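Hultimville centre begins comparison of two grippers for household objects

The Erkov Centre for Applied Automation in Hultimville has begun a comparison of two robot grippers intended for handling everyday household objects. The work started in February and forms part of the Priltine project, which examines how low-cost equipment can be used in kitchens and care settings.

Both grippers are being tried on the same arm, under the same controller and with the same set of 40 objects. These include bowls, cups, spoons, cloths and small boxes. Each gripper will make 300 attempts in the first stage, and the results will be recorded by object type and by the kind of failure, such as a slip, a missed grasp or a collision with the table.

The first unit is a linkage gripper with two fingers, in which flat black links turn on metal pivots to bring the fingertips together. The second, supplied by Hadgu, moves its fingers along a straight rail. The centre chose the two designs as they are close in price and weight but differ in how the fingertips travel as they close.
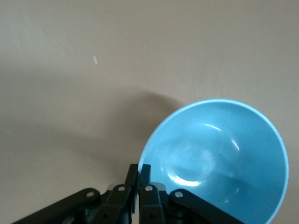

Thin-walled objects with a curved rim are of particular interest to the team. A gripper must place one finger inside the rim and the other outside it, and a small error in position can push the object away before the fingers close. Glossy plastic presents a further difficulty, as reflections can mislead the software that estimates where the edge lies.

For this reason the comparison also covers the wrist camera. Attempts will be repeated under 2 lighting levels, and the centre will note whether the camera keeps both fingertips and the rim in view during the final part of the approach. A change to the camera bracket may follow if the view proves too narrow.

A second stage of 200 attempts per gripper is planned for the summer. It will use objects placed close together - an arrangement that leaves less room for the outer links to move - and will be run with the controller settings that gave the best results in the first stage.

The centre intends to publish the full results, together with the object list and the test procedure, on the Priltine project pages once both stages are complete. Organisations wishing to propose further objects for the second stage may write to the Erkov Centre before the end of April.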